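4. Setting up a recorded vote

This section covers recorded votes on the Plornanen chamber voting system, as installed in the Celtonham and Sestbridge council chambers. Voice votes and shows of hands do not use the system and are entered by the clerk in the minutes. The roll must already be loaded as described in section 3.

4.1 Before the meeting opens

1. Turn on the main unit at the clerk's desk. Wait until the status light is steady green. Startup takes up to 42 seconds.
2. Sign in with the clerk's card. A deputy card opens the roll but cannot start a vote.
3. Select Roll, then Check Seats. Each occupied seat shows a member's name. Empty seats show a dash.
4. Compare the seat list with the signed attendance sheet. Correct any difference on the screen, not on the sheet.
5. Select Quorum and enter the number required by the council's standing orders. The system does not look this number up.
6. Select Lock Roll.

Note: A member who arrives after the roll is locked can be added between votes. Select Roll, Late Arrival, and then the seat. The arrival time is written to the log.

Caution: Do not turn off the main unit while the roll is locked. Seat assignments will be lost and steps 1 through 6 must be repeated.

4.2 Opening the vote

1. Enter the motion number exactly as it appears on the agenda. If the motion has been amended, add the letter A.
2. Select the vote type: Simple Majority, Two-Thirds, or Chair's Casting Vote.
3. Set the voting period. The default is 2 minutes.
4. When the chair calls the vote, press Open. The seat consoles light up and a tone sounds once.
5. Members press Yes, No, or Abstain. A member may change a vote until the period ends. Only the last press is kept.
6. Press Close, or let the period run out.

Note: The wall display shows totals only. Names appear after the chair has announced the result and the clerk presses Publish.

4.3 Members with a declared interest

A member who has declared an interest must be excluded before the vote is opened. Select the seat and press Exclude. The console goes dark and the seat is left out of the total. If the vote has already been opened, press Cancel, exclude the seat, and open the vote again under the same motion number. Both attempts are kept in the log.

4.4 Error codes

1130 — A console did not answer. Check the cable under the desk, then press Retry. If the code returns, take that member's vote by voice and enter it under Manual.

1423 — The number of votes is larger than the number of members on the roll. Do not publish. Cancel the vote, unlock the roll, and check for a seat entered twice.

Any other code should be written down with the time and reported to Dimitriou support.

4.5 After the meeting

1. Press Export and save the log to the clerk's drive.
2. Print one copy. The clerk and the chair both sign it.
3. Unlock the roll and sign out.
4. Turn off the main unit — the consoles shut down with it.

Section revised June 26, 2018. Prepared by Liesl Marti, checked by Deividas Petrauskas.
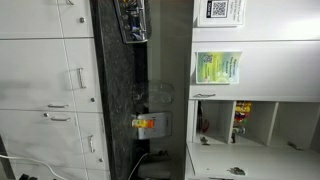
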